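Chapter 4: Showing, Then Letting Go

I learned to drive a robot arm the way I learned to park, badly and with someone wincing beside me. My first job at Serkine was to pick up one block and put it down again, and it took me 30 tries before I stopped squashing it into the table (sorry, block!). So if your first go at the exercises feels clumsy, you're in good company. 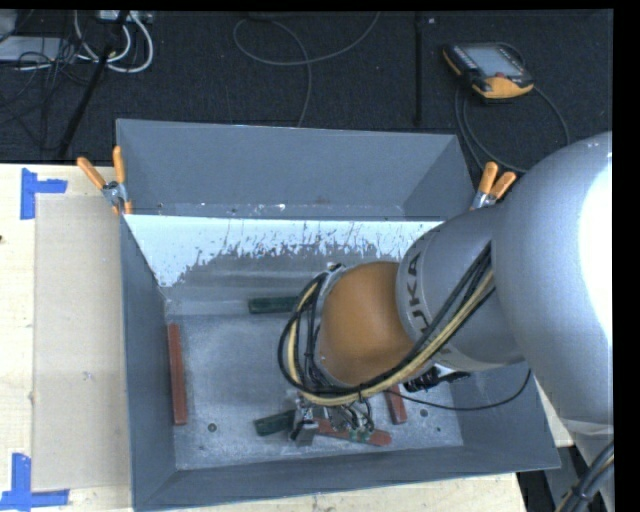

A demonstration is a recording of you doing the task through the robot's body, mistakes and all. Each time you steer the gripper, the computer stores where the joints were and what you asked for next. Small things you'd never think about end up mattering. Take a green block lying at a slant with a reddish-brown stick right beside it: do you come in straight, or turn the wrist first? I'd turn the wrist. You may not, and if the two of us share a dataset the learner has to cope with both habits.

We recorded 766 demonstrations for the Laren set, and I'd happily throw out my first morning's worth. Section 4.1 starts with guiding by hand; remote control comes in 4.2.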